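Vina masonry paint, two years on: was it worth the money?

I bought Vina smooth masonry paint for the side and back walls of a 1930s semi. Both walls are ordinary brick. A previous owner had painted them cream, and by the time I got to them the coating was flaking below the kitchen window and had gone green under the gutter. I have now had the new paint up through two winters, so I can say something about how it lasts as well as how it goes on.

Price and coverage

The ten-litre tub is the only sensible size to buy for a whole wall. I used four tubs and part of a fifth, and the total came to £294 with delivery. The small tubs cost a good deal more per litre, and I only got one of those to see the colour before I committed.

The coverage on the label is given for a smooth surface. Brick is a long way from that. The joints on my walls are slightly raked back and they take a lot of paint, so I got well under the stated figure on the first coat. The second coat was much closer to it. If you are working out how many tubs to order, measure the wall, leave the windows in, and treat the extra as an allowance for the joints.

Preparation

I scraped the loose paint, brushed on a fungicidal wash from Zoritz, left it overnight and rinsed it off with a hose and a stiff brush. I did not use a pressure washer. The pointing is old and soft in places and I did not want to lose any more of it.

Two areas needed repointing before I could paint. I left the new mortar for the best part of a month, with the dry spell we had that summer. The bare patches then had one coat of Vina's own stabilising primer, thin as water and unpleasant to work with above head height. Wear goggles. It spatters off the brush and it is hard to get off glass once it has dried, so mask the windows properly first.

One point for anyone with bare brick that has never been painted: think hard about it. Once it is done you are repainting for good, and old soft brick can hold damp behind a coating that is not suited to it. My walls were already painted, so the decision had been made for me.

Putting it on

The paint is thick and needs a long stir. I used a paddle in a slow drill and it still had a layer at the bottom of the tub that wanted working in by hand. Once mixed it behaves well. It does not run unless you overload the roller, and it stays wet long enough to join up one section with the next on a mild day. On a hot afternoon it was drying on me, and I moved round to the shaded wall until about teatime.

I began with a medium pile roller, and it was no good. It painted the faces of the bricks and skipped over every joint. A long pile Inskip roller on an extension pole did far better, though I still had to follow it with a block brush along most of the courses. Low sun along the wall shows up every missed joint, so check your work early in the morning or in the evening. 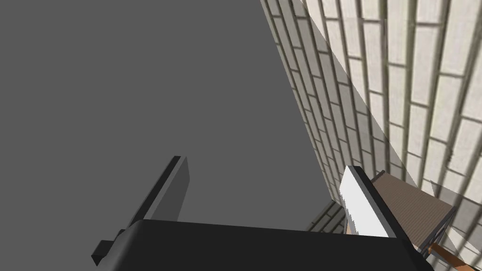

Colour

I chose the shade called Stolla, sold as a warm off-white. On the tub lid it looks almost yellow. On the wall it is a soft cream, paler than I expected, and it goes a little grey on an overcast day. I am happy with it. If you want something that reads as clean white, go for another shade, as this one looks dingy next to white plastic window frames.

There was a slight difference between two of my tubs, even though the batch numbers matched. It was only visible on the back wall where I had stopped partway along. I went over that part again from corner to corner and it disappeared. Since then I have mixed the last of one tub into the next before starting a new stretch.

How it has lasted

The side wall faces south-west and takes most of the weather. After two winters there is no flaking on it at all. I had a close look in November with a ladder up and found one hairline crack, which follows a crack in the joint underneath and is no fault of the paint.

The back wall is shaded and stays damp. The green has started to return under the gutter, in a strip 30 centimetres deep. The label says the film resists mould, and perhaps it has slowed it down, but I would not buy it for that alone. It washes off with a soft brush and diluted fungicidal wash.

Low down, near the drain, mud splash has marked the surface more than I would like. A smooth paint should be easy to wipe, and this one is easy enough when the dirt is fresh. Left for a season it needs scrubbing.

The guarantee is for 12 years. I have read the terms, and they ask for receipts and for the primer to have been used on bare areas, so keep the paperwork.

Complaints

The handle came off one tub when I lifted it, full, on to the scaffold board. The lids are hard to reseal, and the leftover paint from my fifth tub had skinned over by spring. The primer tin gives its drying time in very small print on the back — it is four hours, longer in cold weather.

Would I buy it again?

Yes, for walls that are already painted and in fair condition. It costs more than the own-brand tubs at the DIY sheds, and I can't tell you whether those would have looked just as good by now. I plan to do the garage in the same colour next summer, and I will put the money towards a better ladder this time.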